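Brundisberg Walks and Stays

Travel notes for the town of Brundisberg and the valley below it, kept as plain text files. Maintained by Markos Christodoulou. Last updated 6 December 2025.

What's in it

213 entries in 5 files: walks, places to stay, places to eat, buses, and viewpoints. Each entry has a name, a short note, the nearest bus stop and the month it was last checked. Most were checked in August, when everything is open. Winter hours are missing for 33 entries.

Names

Older maps spell the lake Bunum with one n in the middle, and so do we. The Elham path is listed under its starting point, the upper parking lot. Guesthouse Tzavaras appears twice because it has two buildings on different streets.

Known problems

Walking times are for adults without small children. Prices are left out on purpose. The bus file does not cover holidays.
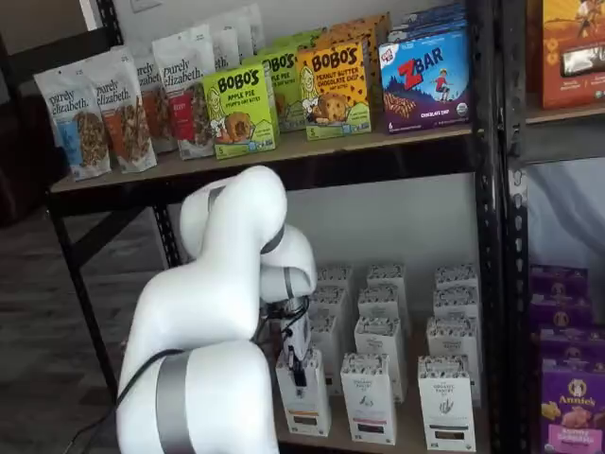 Corrections are welcome. Send the entry name, what changed and when you were there. Please don't send reviews copied from other sites.

Free to use for trip planning and printed guides, with credit.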